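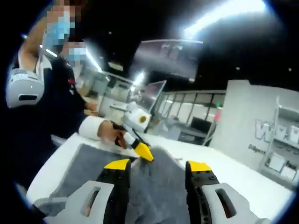 5.3 The early release fault

The most instructive failure of the whole study came from the handover step, and it took us well into September to understand it. During replay on the Cadden arms, the receiving gripper would close correctly on the cloth, the giving gripper would open, and the cloth would drop. The fault came and went. Out of 96 replayed handovers it appeared in five, always with thick folds and never with a single layer, which at first led us to blame the finger pads. Berkay Dönmez changed the pads on both arms and the drops carried on just as before.

What finally gave it away was a plot made by Tülin Işık, in which the finger widths of both tools were drawn on one time axis. In a sound demonstration the receiving fingers stop closing before the giving fingers start to open. In the faulty ones the order was reversed, which cannot happen in real life with the cloth still in the air! The two hand-held grippers had been recording against separate clocks, and these had drifted apart by up to 40 frames in the longest sessions. A fold of several layers, held at one end by one tool with its lower part between the fingers of the other (Figure 4), leaves very little slack in timing, whereas a thin edge is picked up quickly enough to hide the error.
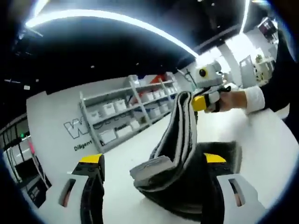 We were delighted to find that the cure is simple. Both tools are now tapped together at the start and end of every recording, and the Jirnham logger stretches one track to match the other. Old recordings without the taps were thrown out. Replay also has a guard: the giving gripper may not open until the motor current on the receiving side shows a firm hold, and if that signal does not arrive the arms stop where they are – a dull outcome, but a safe one for anyone standing at the table.

The guard has a weakness of its own. Very soft cloth squeezes down slowly, so the current rises late and the arms sometimes wait for a grip that is already good. Volkan Uysal is testing a lower threshold for such fabrics, and we return to his early results in the next section.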